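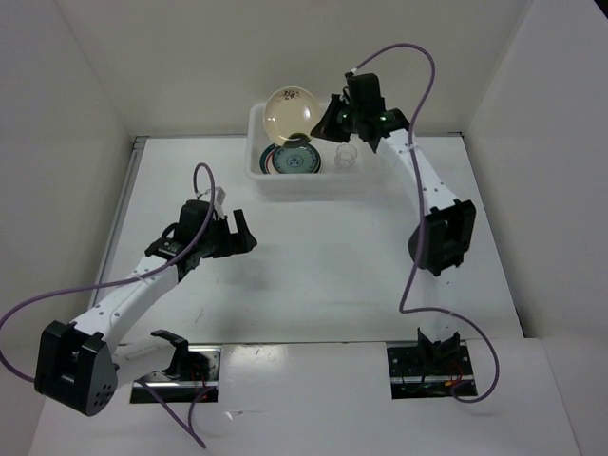 The right arm at the dish bin in Ceruddale, with the left one holding back.

Last updated 2022-02-17

I'd been pestering the software lead at Dotura for a chat ever since I heard they'd thrown out their planner and started again. She finally said yes, on condition that I left her name out and brought biscuits.

I started with the obvious one: why plates? "Because they overlap," she said. "A box has edges the software can find. Put a teal plate under a cream one that's leaning over and suddenly you're guessing where one stops. And then there's the glass, which the depth data hates."

Umomeo, their in-house planner, now runs in two layers. The slow one picks an object and a grasp. The fast one keeps both arms out of each other's way and can say no to the slow one whenever it likes. (She calls this "the argument", and rather enjoys watching it in the logs.) The old version planned both arms together in one enormous search. "It was lovely on paper. It took 26 seconds to think about a saucer."

So how quick is it now? "Under 8 on a bad bin. I'd like it lower by March, but I said that last March as well."

What surprised me was how much of her week goes on cables. The purple ones loop well out from the arms, and the planner has no proper model of them. "We wrap a fat invisible tube round each wrist and hope. Build 2101 made the tube too fat, and the arm refused to go near the bin at all! It took us ten days to spot one wrong number."

I asked if she'd sooner have a learned model do the lot. She pulled a face. "For seeing, yes please. For deciding whether two elbows are going to meet, I want something I can read."

Next on her list is a replay tool, so she can step through a plan without tying up the arms. We'd run out of biscuits by then, so I let her get back to it.

Comments

gridwalker: We had the same cable trouble. Ended up modelling ours as a chain of little balls, slow but it works.

Tinpot: Any chance of the replay tool being made public?

mossy_k: 26 seconds for a saucer is still faster than my kids.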